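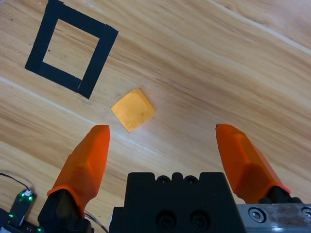
手首カメラから見た作業台。黒いテープの枠と、枠の外に置かれたブロック。

遠隔操作による教示データ収集 研究協力者(有償)の募集

Trurkirum研究室では、ロボットアームの模倣学習に関する研究の一環として、遠隔操作で教示データを収録していただく協力者を募集します。ロボットの操作経験は問いません。

■研究の背景
当研究室では、人が操作した動作の記録から、卓上での把持と配置の動作を学習させる手法を研究しています。課題は、机の上に置かれた平たい小さなブロックを2本指のグリッパでつかみ、黒いテープで囲った四角い枠の内側に置くというものです。

これまでの実験では、研究室のメンバーが収録した教示700件を使って方策を学習させました。学習後の方策は、ブロックが枠から離れた位置にあるときは安定して配置まで進みましたが、ブロックが枠の角のすぐ近くにあるとき、また机の縁に対して斜めを向いているときに、指を閉じる位置がずれる失敗が目立ちました。記録を見直したところ、教示の大半が、慣れた操作者による似通った近づき方で占められていました。ずれた位置から指を戻してつかみ直す動作は、ほとんど含まれていませんでした。

そこで次の段階では、操作者を研究室の外に広げ、近づき方やつかみ直し方の異なる教示を集めます。同じ件数で学習させた場合に、操作者の多様さが成功率にどう影響するかを比較することが今回の目的です。収録と学習の手順は、内部でNedelcuと呼んでいるプロトコルにまとめてあります。

■お願いする作業
手元の操作装置でロボットアームを動かし、ブロックを枠の中に置く動作を繰り返していただきます。操作中は、手首カメラの映像と、作業台全体を映す固定カメラの映像を画面で見ることができます。ブロックの位置と向きは、1回ごとにスタッフが指定の配置に置き直します。

操作の速さは評価の対象ではありません。つかみ損ねた場合も、その場でやり直して続けてください。失敗を含む記録も分析に使います。途中でやめたくなった試行は、画面の「中止」を押せば終了します。

収録の前に、操作の説明と練習の時間を設けます。練習中の動作は学習用データに含めません。収録の後、操作のしやすさと疲労の程度について、短いアンケートに回答していただきます。

■参加回数と時間
参加は1人あたり2回です。2回目は、1回目とは異なる配置の組で収録を行います。各回とも説明と休憩を含めて半日以内に終わります。開始時刻は午前9時または午後1時から選べます。休憩は申し出があればいつでも取れます。

■応募条件
・18歳以上の方
・日本語または英語で説明を受けられる方
・画面を見ながらの手作業に支障のない方(眼鏡、コンタクトレンズの使用は可)
・2回とも参加できる方
・過去に当研究室の教示収録に参加していない方

利き手は問いません。操作装置は左右どちらにも付け替えられます。応募時に利き手をお知らせください。

■募集人数
50名以上を予定しています。利き手と操作経験の偏りを抑えるため、応募者の中から調整のうえ決定します。ご希望に添えない場合もその旨を連絡します。

■場所
Dititberg棟 実験室
駐車場はありません。公共交通機関をご利用ください。建物の入口で受付票に記入していただき、スタッフが実験室まで案内します。

■謝礼
当研究室の規程に基づき、参加した回ごとにお支払いします。金額と支払い方法は、日程調整の際に書面でお知らせします。途中で参加を取りやめた場合も、その回に参加した時間分をお支払いします。交通費の別途支給はありません。

■データの取り扱い
記録するのは、カメラ映像、アームの関節角度、グリッパの開閉量、操作装置の入力値、アンケートの回答です。カメラは作業台に向けて設置しており、操作者の顔と音声は収録しません。手元が固定カメラに映り込んだ場合は、該当部分を処理してから保存します。

教示データは氏名と切り離し、番号で管理します。研究成果の発表に合わせて、匿名化したデータセットを「Fisetti」の名称で公開する予定です。公開前であれば、ご自身のデータの削除を申し出ることができます。公開後の削除には応じられない場合がありますので、同意書の説明をよく読んだうえで参加を決めてください。

■安全について
操作席はアームの可動範囲の外にあります。アームの動作中は作業台に手を伸ばさないでください。非常停止ボタンは操作席とスタッフ席の両方にあり、異常を感じたときは確認を待たずに押してかまいません。

■実施時期
収録は11月に開始し、予定人数に達した時点で終了します。

■応募方法
研究室ウェブページの応募フォームに、氏名、連絡先、利き手、希望する時間帯、ロボットやゲーム機などの操作経験の有無を記入して送信してください。受付後、担当者から日程の候補をお送りします。同意書は初回の来室時に説明し、署名をいただきます。

研究責任者・問い合わせ担当:Padmavathi Chacko
問い合わせは応募フォームの通信欄をご利用ください。日本語、英語のいずれでも受け付けます。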